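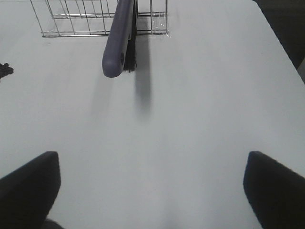
Fiction / Short Reads

Rule 7

Ignacio Lozano read the rules out loud every morning. All 14 of them. Fast, like a man reading the side effects at the end of a drug ad, coat still on, coffee in the other hand.

"One. Hands off the table when the light is on. Two. Light is on means light is on, I don't care if you think it's off. Three."

And so on. Clarell had heard it so many times she could do it with him, and did, under her breath, while she pulled her hair back and looked for her badge. The badge was in her shoe. Long story.

The rules belonged to Dumham. Dumham was the customer. Dumham wanted 3000 clean runs by the end of February and a signature on every one of them, and the signature meant the rules had been kept. All 14. Not most. There was a box on the form for each.

Rule 7 was the one that hurt. A run that has been touched is not a run. If a person reaches in, for any reason, you throw it out and start over from the top. No partial credit. No "I only nudged it."

Pacheco nudged it.

She saw him do it. Ten to six, everybody tired, the building doing that ticking thing with the pipes. The arms were halfway through a sweep and one pellet had gone off sideways, just one, and it sat there on all that white like a period with no sentence. And Pacheco leaned in and flicked it back with his fingernail. Quick. Didn't even stop talking. He was telling her about his brother's truck.

The sweep finished. Counter went up. He signed the form and pushed it over to her for the second name.

"What?" he said.

"You touched it."

"I did not touch it. I touched the bean."

"Pacheco."

"The rule says reach in. I didn't reach. Reaching is an arm thing, that was a finger."

She should have laughed. She nearly did. He had a new baby and the shift paid by the run, everybody knew that, and it was 20 runs a shift or you stayed late. This was number 20. His coat was allready on.

"Leave it with me," she said. Which was not a yes and he took it as a yes.

So then it was just her and the form and the hum.

She read rule 7 again. She read the note under it in small type, the one Lozano never did out loud. She tried to picture somebody at Dumham catching it. One pellet. Somebody would have to sit and watch every second of every run and have nothing wrong with their eyes. Then she pictured a machine in some kitchen in Zeltilton, a year on, sweeping up, one bit getting away from it. And it just waits. Waits for the finger. Because it learned from her table that there's always a finger.

Stupid. It probably didn't work like that. She wasn't paid to know how it worked.

She struck the run. One line through it, her initials, the time. Then she stood there feeling like a snitch, with no one in the room to be mad at her.

Well. Run 20 still had to be done by someone.

She set the table up herself. Hands out. Light on.

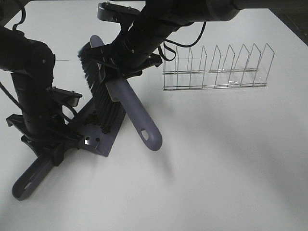
Rules were easier alone, she found. No one to be embarassed in front of. She kept both hands in her back pockets and watched and said the numbers in her head, four, five, six, the way you'd count between lightning and thunder. Left arm had the dustpan down nearly flat. Right arm had the brush, bristles pointing down at the scoop, and there was the dark little heap, right under them, on the plastic where it was supposed to be. Next to all that the dish rack with nothing in it. Eight wire loops, no plates. It was in the setup sheet so it was on the table, rule 11, and don't ask. She wanted very badly to straighten the rack a hair. She did not straighten the rack.

"Come on," she told the brush. Talking was allowed. She'd checked.

Her fingers itched. Really itched, in the pockets, like they'd been told something insulting.

Lozano came back for his umbrella at twenty past. Stopped in the door. He looked at the table and at the light and then at her, elbows stuck out behind her like a chicken.

"Where's Pacheco?"

"Went home."

"That's his run."

"I struck his run."

He came over and read the form. Took a while about it. For once he didn't read anything out loud.

"Seven?" he said.

"Seven."

"He's going to be sore at you."

"Yeah."

"I could move the brother to days. The - no. Him. I could move him to days, he'd make the count easier on days." He rubbed his eye. "I touched one once. My second week. Signed it too."

She turned round. "What happened?"

"Nothing happened. It went through." He picked up the umbrella and put it down again. "I started reading them in the morning after that."

The arms were still going. She got her hands deeper in her pockets. Lozano looked at the table, looked at his own hands, and put them in his coat.

"Move over," he said. "You're in my light."

212 shares | 17 comments

Filed under: Short Fiction, Work, Robots

Get a new story in your inbox every week. Enter your email to subscribe. You can unsubscribe at any time.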